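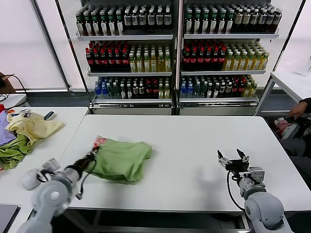

**FOR IMMEDIATE RELEASE**
August 2022

**Witberg Linens opens second dye house, brings back the Kekana tea towel**

Witberg Linens has started production at its new dye house on the Horkik road, two miles from the original mill. Doors opened to trade buyers this month. Public shop to follow in October, hours below.

The new building gives the company 40 jobs it didn't have last year, most of them filled already. Dyers, finishers, two drivers, a lab technician. Still looking for a night shift lead and someone for the cutting room who can start right away. Apply by phone or at the gate.

"We ran out of room in the old place a long time ago," said Lindiwe Zwane, managing director. "Cloth was stacked in the hallway. We were turning down hotel orders every spring and I was tired of making those calls."

**What's being made there**

Kitchen and table cloth only, for now. Tea towels, napkins, runners, plain tablecloths. Bedding stays at the old mill, same staff, same phone number. Nothing changes for bedding customers.

The first line out of the new dye house is the Kekana tea towel, last sold four years ago and the one item customers keep writing in about. Same weave as before, a bit heavier. Hanging loop moved to the short side after a lot of letters on the subject. Colors at launch: olive, brick, oatmeal, slate and a dark blue that was still being adjusted when this release went out. If the blue isnt ready it will ship later on its own and existing orders won't be held up for it.

Towels come prewashed. Some shrinkage in the first two home washes is normal, mostly in length. Wash warm, line dry or tumble low. Iron damp if you iron at all. No bleach on the brick, please, it goes pink. 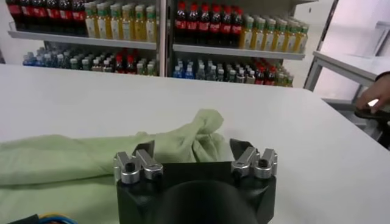 Napkins follow in the same colors, sold in sets of four or by the case. Restaurants can order mixed cases with a minimum of 400 pieces. Smaller kitchens should ask about sharing a case through the Bandaseck wholesale counter, who will be handling all trade orders under that size.

**Water**

A few questions came in on this at the town meeting so, briefly. The dye house has its own treatment tanks and does not draw from the creek. Rinse water gets used a second time before it goes to treatment. Test results will be posted at the gate each month and copies sent to anyone who asks for them. The boiler runs days only until the noise wall on the east side is finished.

Truck traffic uses the north entrance. If you see one of ours on School Lane call the office and say what time it was.

**Prices and dates**

- Kekana tea towel, single: unchanged from the old price list
- Trade orders: open now
- Napkin sets: October
- Factory shop: October, mornings only to begin with, closed on public holidays
- Seconds bin: yes, it's coming back, cash or card

Stores that carried the old Kekana line have first call on stock. There are 151 of them on the list and all should of had a letter by now. If you didn't get yours, the address we hold is probably out of date. Send us the new one.

Swatch cards are free to the trade, one per store. Teachers and sewing groups can have offcuts by the bag, pick up only, call first so that somebody is at the door.

"People ask me if we'll do curtains," said Zwane. "Not this year. Ask me again when the towels are going out on time."

**About Witberg Linens**

Witberg weaves, dyes and finishes household linen and cotton. Family owned. With the new dye house the company now employs 329 people across two sites.

**Press contact**

Lindiwe Zwane's office, Witberg Linens, Horkik road site. Interviews by phone in the mornings. Site visits for press by arrangement, closed shoes required, no open-toed sandals in the dye room. Product samples on request, allow a week.

Note to editors: an earlier version of this release gave the shop as opening this month. Please use the October date.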